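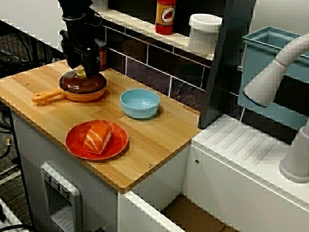 Step 1: Write your house rules before you switch anything on

Hello and welcome back! Last time I went on (and on) about choosing a practice task for a tabletop arm, and a few of you wrote in asking how I keep things safe and tidy once the arm is moving. So this is my full routine for the toy kitchen, where the arm has to take the lid off the little orange pan. It's a small job, but I run it by the same rules I'd use for a bigger one.

Get a sheet of paper and write down who is allowed to start the arm, who is allowed to reach in, and what word everyone shouts if something looks wrong. Ours is "hold". Zerrin Bozkurt, who I share the workshop with, wanted "stop", but we say "stop" all day long about other things and I'd stopped hearing it.

Step 2: Do a proper risk assessment, even for toys

If you're in a workplace, the standard to look up for the arm itself is ISO 10218, and ISO 12100 is the general one on working out risks. They're not bedtime reading, but the basic idea is easy enough. List every way someone could get pinched, bumped or poked, then deal with each one, starting with changes to the set-up and leaving warning signs until last.

My list for the kitchen had the gap between the gripper and the board at the top. Fingers go there all the time when you're putting the lid back on! The tap came next, as it's tall and curved and just the sort of thing an elbow of the arm could catch on a wide swing.

Step 3: Set your limits in the software

Before the first run I set a floor height so the gripper can't push down into the board, and side limits to keep it away from the sink. Then I turn the speed right down. I use 35 mm per second for anything new and I don't go above 210 until the task has been signed off on our sheet. These are my own house numbers, so please work out yours from your own arm and its manual.

Check the limits by jogging the arm slowly towards each one with your hand on the stop button. Don't just trust the screen.

Step 4: Fix the layout and write it down

Pick a home for each item and note it. Mine goes: pan with its handle pointing left, blue bowl in the middle of the board, red plate with the salmon sushi at the front left. If you let things wander between runs, you'll never know whether a bad grip was the program or the pan (ask me how I know). Anything on the shelf stays on the shelf and goes on the layout note too, bottles included.

Step 5: Approach from above, then pause

For the lid I bring the gripper down over the knob and make it wait for 3 seconds before it closes. It feels slow, I know. It does give you time to look at the line-up and shout "hold" if the fingers are off to one side. Keep the grip force low to begin with and nudge it up a little at a time.

Step 6: Reach in only when it's safe

Stop the program, make sure it can't be restarted by somebody else, and then move the pan. We call this the Jarkasen rule, after the old workshop where I first learnt it, and it's the one I'm fussiest about. A paused arm can start again. I treat it as moving.

Step 7: Keep a log

I do 48 runs before I call a task settled, and each one gets a line: date, speed, what changed, what went wrong. Near misses go in as well, even the embarrassing ones. If you change the gripper, the layout or the speed, go back to Step 2 and look at your list again before you carry on.

Next up I'll be moving the sushi from the plate to the bowl, so if you want to follow along, get your layout note done first.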